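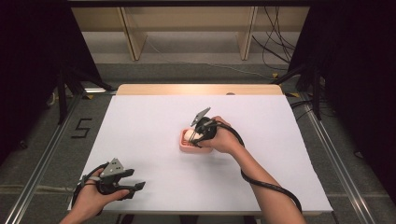 Re: [eggcraft] Paper on the work table, and trays for blanks

Search the archive Enter keywords Go

We use cookies to remember your list settings. Accept / Manage

Replying to the whole list as I had two off-list questions on the same thing.

> I'm setting up a table for painting and waxing egg blanks, mostly
> with beginners. Last time I used newspaper and the ink came off on
> the pale ones. I also lost three blanks off the edge of the table
> before we'd started. What do people put down on the table, and what
> do you keep the eggs in while they wait? I've been using muffin
> tins, but they take up a lot of room and everyone reaches across
> each other. I'd like something cheap, as I'll need enough for a
> class. Also, does anyone know if the Grudau blanks are still being
> sold in the bigger size?

Newspaper is no good for pale blanks, I agree. I gave up on it years ago. I use plain white paper in one large sheet, big enough to cover most of the table, and I leave a strip of the wood bare along the far side. The bare strip is where I clamp the lamp, and the clamp doesn't tear the paper that way. If you join smaller sheets together you get a ridge at the join, and trays tip when they straddle it.

I buy the paper from Fung, on the roll. It comes in 50 metre and 100 metre lengths. The 100 is heavy to carry and no cheaper per metre where I am, so I stick with the 50. Cut it the evening before and leave it flat with a book on each end, or it will spend the whole class trying to roll itself up again. I don't tape it all the way around. Two bits of masking tape on the near side are plenty.

White paper has another use. If you put a cream blank down on it you can see straight away whether it has a yellow cast. They look the same in the bag. I had a mixed batch from Skulus in which 17 were noticeably darker than the rest, and I would have missed it on a bare table.

For trays, I use one small shallow plastic one per person, like the pink one in my photo. Rectangular with rounded corners, nothing special. One egg in each. The corners matter a bit if you're using wax, as a square corner collects crumbs and you end up digging them out with a skewer. Any colour will do, but I'd avoid white on white paper. I did that once and people kept knocking the trays with their sleeves. Pink shows up well and you can still judge a cream egg against it.

A flat tray won't stop the egg rolling inside it, so if that bothers you, cut a square of felt for the bottom. I don't bother for painting. For waxing I do, and I put the felt through the wash with the rags.

On where to put it: I set the tray a little to the right of centre for right-handed people and leave the left side of the paper clear. They'll fill that up soon enough with brushes and cloths. For left-handers, swap it over before they sit down. Don't let anyone pull the tray onto their lap. That is how I've lost most of mine, not off the table edge.

Keep the spare blanks somewhere else altogether. I have mine on a low shelf behind the table in a lidded box, and I hand them out one at a time. Muffin tins are fine for drying, but I'd keep them off the work table.

As for Grudau, the bigger size was out of stock when I ordered in June and I haven't looked again. Brolon has something close to it. Their minimum order is 1000 though, so unless a few people on here want to go in together it's not much use for one class. I'd take 100. If anybody else is interested, reply to the list and not to me, so we can see what it adds up to. I'd want them unvarnished, as varnished ones don't take dye evenly.

One thing I haven't sorted out is what to do with the paper afterwards. Mine goes in the recycling if it's only had pencil and water-based paint on it. With wax on it the depot here won't take it. I've been cutting the clean parts out for wrapping finished eggs, which uses up a fair bit, but I still put a sheet in the garbage after every waxing class. If you've got a better use for it, please post.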